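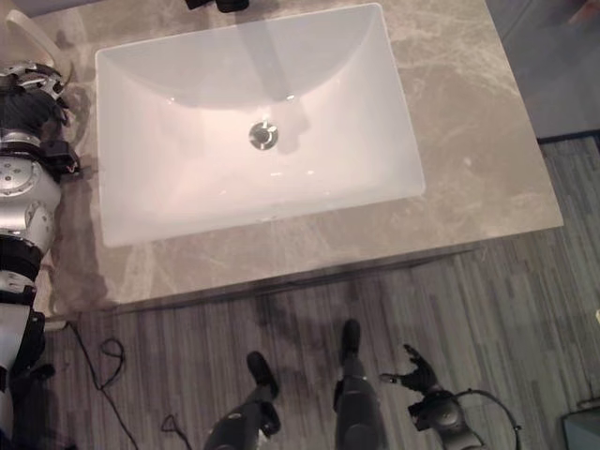
Niamh Gallagher

Oltix 391 undermount basin, white, rectangular. Inner corners are rounded and the walls slope to a round chrome drain. Fits under stone tops; marble needs a sealed cutout edge. Mounting clips and cutout template included, faucet sold separately. Outer length 212 in the Cho size code. Rinse after contact with dyes or coffee. Do not use scouring powder. Glossy plastic packs of wipes or refills can be stored on the counter beside the basin, clear of the faucet base.

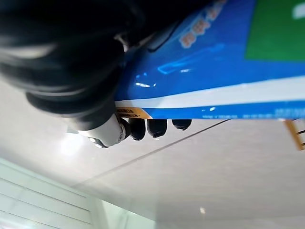
Erkisia writes that the clips on the 391 need retightening after the sealant cures, and asks whether the Zidel drain fits the same opening. It does, with the 11 gasket.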